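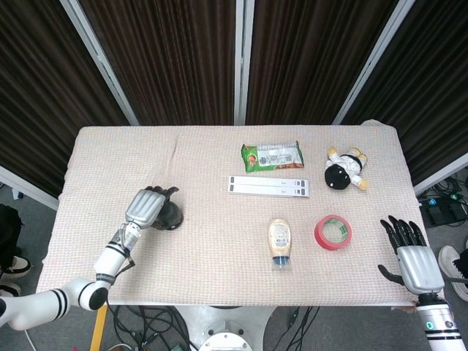
*The left hand on the dark, round one at the Hurnden robotics club table. The roll of red tape is still waiting.*

## Hurnden club gets its hands ready for Lauritsen

I stopped by the Hurnden robotics club last night and stayed way longer than I meant to! They've got 8 students this term, and they're all deep into practice for the Lauritsen Cup in June, which is a tidy-the-table contest – two arms, a pile of everyday stuff and 15 minutes on the clock.

The students pick the items themselves, and they clearly had fun with it. There's a snack bag, a squeeze bottle with a blue cap, a little plush doll with a big black head (my favorite, obviously). The doll is worth the most points because soft things are a pain to grip, or so I was told by everyone in the room at once.

Last year they came in second to Hestness, and yes, they're still talking about it. The plan this time is 40 practice runs before the contest, all logged in a spreadsheet they call Jonent – I asked why and got three different answers.

Families can come watch the next open practice at 7 p.m. in the Hurnden school library. Bring a snack, they might use the bag.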